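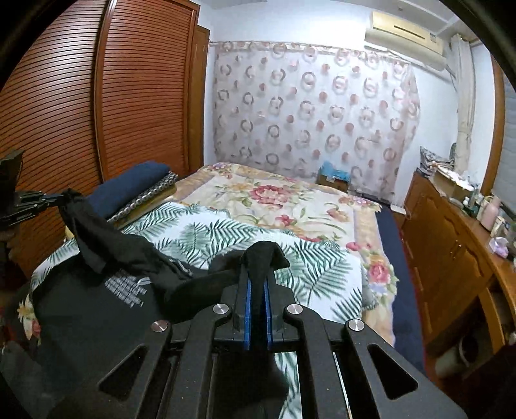
From the Bench: Keeping the Pedum Pair in Good Shape

It has been a busy April at Virgate, and the question we've been asked most at the Brandavia workshop (after the one about where the good coffee went) is how to look after the hand-held grippers between sessions. So many of you now have a Pedum pair at home for the clothes folding work that it seemed time to put down in one place what we do when a set comes back to us, and which parts of it you can happily do yourself at the kitchen table. Most of it takes 9 minutes once you've done it a few times. The first time will take longer, and that is fine!

Start with the blue strips on the inner faces of the jaws. They do nearly all the holding, and they are the first thing to suffer when you spend an afternoon picking up T-shirts. Cloth leaves fluff behind, dark cotton especially, and once there is a layer of fluff on the strip you find yourself squeezing harder and harder to keep hold of a single fold. Wipe both strips with a damp cloth, end to end, then go over them again with a dry one. Please don't use the spray that some of us keep for eyeglasses. It leaves a film, and we spent most of a morning chasing a slipping jaw that had nothing wrong with it except that it had been cleaned too lovingly.

While you are in there, run a fingertip along the edges of each strip. You are feeling for a corner that has started to lift. A lifted corner catches on thread and will pull a loop out of a knitted sleeve before you notice, and we have one rather nice gray cardigan in the office that can testify to it. If the corner is only just up, press it down, leave a clothespin on it overnight and see how it looks in the morning. If it is up again after that, change the strip. We send two spares with each set, in the flat envelope under the foam, and you can ask us for more at any time.

Changing a strip is easier than people fear. Peel the old one off slowly from the tip end, rub away whatever glue is left with your thumb, and wipe the bare face. Let it dry completely – I know, I know, but we mean completely – and then lay the new strip from the base of the jaw toward the tip, smoothing as you go. Then leave the gripper alone for 24 hours. Put it somewhere you can't reach it if you have to. Almost every strip that has come back to us peeling was used the same evening it went on.

Next come the pivots, under the round silver caps along the linkages. Open and close the jaws slowly with nothing between them and listen. A healthy set makes a soft, even sound and moves the same way in both directions. What you don't want is a little catch partway through, or one side arriving before the other. Nine times out of ten a catch is lint wound around a pivot, and a soft dry toothbrush will bring it out. Work around the edge of the cap and then do the opening and closing again.

If the catch is still there after brushing, stop and send us a note. Please leave the caps on. There is a thin washer beneath each one that goes back in only one way up, and it is the same shiny gray on both faces, and it rolls. We keep a small lamp and a white tray for this job, and even so I have spent part of a lunch hour on my knees looking for one under the bench. The replacements come from Hashemi, who are very good to us but who quite reasonably send them by the bag and not one at a time.

Oil is a subject on which the workshop has had some lively conversations, and the side that says "none" has won. The joints run dry. Oil feels wonderful for an hour, and then it gathers every bit of fluff on the bed and finds its way onto somebody's best pillowcase.

A word about dust on the arms. The matte black finish shows every pale speck, and people send us worried messages asking if the surface is wearing through. Try a soft brush first. Specks that brush away are dust, and you can forget about them. A mark that stays put is worth a look, and if it sits close to one of the openings in the outer arms, look at it in good light for a fine line running out from the corner. That is where we would expect a crack to start. We have changed only a couple of arms for this, and both sets had been dropped on tile, so if you do drop yours, tell us. There's no scolding. We'd just like to see it before it goes back to work.

Then check the pair against each other. It's an easy thing to skip, as each gripper can seem perfectly good by itself. Take a plain dark T-shirt, spread it on the bed, pinch up a fold with one gripper and lift a second part of it with the other. Hold it for a slow count, put it down, then swap hands and do the same again. You are comparing how hard you have to squeeze on each side. If one of them needs noticeably more, its strips are tired, and it is best to change all the strips on both grippers together so that they wear at the same rate from then on.

For storage, leave the jaws slightly open so the strips aren't pressed together, and keep the case away from radiators and sunny windowsills. The log sheet lives in the lid. A line is plenty: what you cleaned, what you changed, anything that felt odd. We read them all when a set comes in, and the one that reads "left one grumbly since Tuesday's towels" was more use to us than a page of measurements would have been.

At the moment we have 39 sets out and a shelf of spares that is in better order than it has ever been, so there is no need to nurse a sad gripper along on our account. If you'd like to do your first strip change with company, bring your set to the workshop any afternoon after two. Bring a T-shirt for the pair check as well. Ours have all been folded so many times that they practically do it by themselves.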